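Häufige Fragen zum Messprogramm Seegraswiesen in der Trarnmont-Bucht
Stand: 22. Juni 2023

Was wird im Messprogramm erfasst?
Erfasst werden Ausdehnung und Dichte der Seegraswiesen (Zostera marina), Trübung, Salzgehalt und Temperatur des Wassers sowie der Gehalt an Gesamtstickstoff und Gesamtphosphor. Die Korngröße des Sediments wird an einem Teil der Stationen bestimmt.

Wie viele Messstationen gibt es?
Das Netz umfasst 151 Stationen. Zwei davon liegen außerhalb der Bucht vor Ekwood und dienen als Referenz. Die Stationen im Mündungsbereich der Dridine werden im Sommerhalbjahr häufiger angefahren als die übrigen, weil die Nährstofffracht des Flusses dort am stärksten schwankt.

Wie wird die Dichte der Wiesen bestimmt?
Taucher legen an jeder Station einen Zählrahmen aus und protokollieren die Sprosse innerhalb der Fläche. Die höchste bisher protokollierte Dichte liegt bei rund 1.000 Sprossen pro Quadratmeter. Flächenangaben stammen aus Luftbildern und werden mit Unterwasservideos abgeglichen. Bei starker Trübung entfällt der Abgleich — der Datensatz erhält dann den Vermerk »nicht verifiziert«.

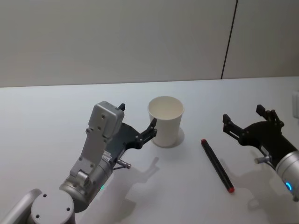

Wie werden Blattproben vorbereitet?
Seegrasblätter werden bis zur Bearbeitung dunkel und gekühlt gelagert, jedoch nicht eingefroren. Aufwuchs wird mit einer Kunststoffklinge abgeschabt und getrennt getrocknet. Für die Sortierung eignet sich ein weißer Tisch wie auf dem Foto, denn auf hellem Grund sind abgelöste Blattspitzen und kleine Schnecken leichter zu erkennen. Nach der Trocknung bis zur Gewichtskonstanz wird das Material gewogen und gemahlen.

Warum weichen die Flächenangaben von älteren Karten ab?
Ältere Karten wurden nach Lotungen und Angaben der Fischerei gezeichnet. Lücken innerhalb einer Wiese sind darin meist nicht ausgewiesen. Die aktuelle Kartierung nennt 213 Hektar und rechnet vegetationsfreie Stellen heraus. Ein direkter Vergleich der beiden Werte ist daher nicht zulässig.

Darf in den Wiesen geankert werden?
In den auf der Seekarte markierten Zonen ist das Ankern untersagt. Außerhalb wird empfohlen, auf Sandgrund auszuweichen. Ankerketten reißen die Rhizome aus dem Sediment, und die Wiederbesiedlung solcher Stellen dauert mehrere Jahre.

Wo sind die Daten erhältlich?
Die geprüften Daten werden jährlich als CSV-Datei bereitgestellt. Rohdaten gibt die Messstelle Thygesen auf schriftlichen Antrag ab. Anzugeben sind Verwendungszweck, Stationsnummern und Zeitraum.

Wer ist zuständig?
Probenahme und Stationsnetz: Sille Dalsgaard
Labor und Datenabgabe: Brynhildur Hafstein

Funde von angeschwemmtem Seegras müssen nicht gemeldet werden. Beschädigte oder vertriebene Messbojen bitte mit Position und Bojennummer an die Messstelle Thygesen melden.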